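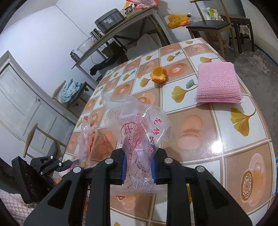
The last ferry to Villus left at twenty past four, and I was on it with a crate of seed potatoes, a borrowed raincoat and the best mood I'd been in all winter. March on the water! The wind came straight off the snow on the far shore and went up both my sleeves, and I stood out on deck the whole way anyway, because inside they had the heater on and the windows were fogged, and I wanted to see the island come up.

It comes up slowly. First you get the water tower, then the church roof, then the long brown hill they call the Jonitz, which my grandmother always said was a giant lying down after lunch. I'd heard about the Jonitz so many times as a kid that I could have drawn it. I had never set foot on it. She left when she was 19 and she never went back, and now I had a key to her brother's house in my pocket and a letter saying the garden was mine for as long as I kept it dug.

The man who took the ropes at the dock looked at my crate and laughed out loud.

"Potatoes," he said. "To Villus."

"Are they wrong?"

"No, no. They're brave." And he picked up one end of the crate without being asked and walked me up the hill with it, talking the entire way. He told me which well was sweet and which one tasted of iron. He told me the bakery opened at six, except when it didn't. He told me that the wind from the north was called the Lie, that it had taken the roof off the school, and that I should tie down anything I loved.

The house was smaller than I'd pictured and much, much better. It had two rooms and a stove, and a door that had to be lifted a little before it would swing. Somebody had left a stack of split birch by the step. I lit the stove with the first match (I still can't believe that) and ate bread and cheese standing up, with my coat on, grinning at the walls like a fool.

Then I went out to look at the garden, and there wasn't one.

There was a field of yellow grass, flat as a combed head, and under the grass there were stones. I walked up and down it until the light went. I pushed the spade in wherever I stopped, and wherever I pushed it in it rang. I have to say it was a lovely sound. Every stone had its own note. I went to bed thinking about that and slept for almost 60 minutes before the wind got up.

What a wind! It leaned on the house. It found the chimney and played it, one low note that went on and on, and then a second one above it. I lay there under three blankets with my eyes wide open, and somewhere after midnight I realized I knew the tune. It was the thing my grandmother hummed over the dishes. She never had words for it and she never finished it – she'd get to a certain place and go back to the start – and when I asked her what it was called she said it was only the kitchen.

The chimney got to the same place and went back to the start.

I sat up in the dark and laughed until I had to wipe my face. Then I hummed along.

In the morning the rope man was at the gate with a long iron bar and an old brown horse called Dromik, who had feet like dinner plates and breathed on my neck in a very friendly way. Behind them came a woman with a pickaxe and two boys dragging a sled. I said I hadn't asked for any help. The woman said that was fine, I could make the coffee.

So I made the coffee, pot after pot, and in between I carried stones. We piled them along the north side where the wind comes in. The younger boy kept a tally in chalk on the side of the sled, very serious, and wouldn't let anyone throw a stone on the wall until he'd made his mark. At noon he read it out: 493. The horse got half a loaf and I got a blister the size of a coin.

By evening we had a strip of black soil as long as the house, and it smelled so good that I knelt down and put both hands in it up to the wrist. The woman told me it was still too cold for planting. She said to wait until the birches had leaves as big as a mouse's ear.

I said I would wait. I went in and set the potatoes out on the windowsill, eyes up, and out on the hill the wind was starting again.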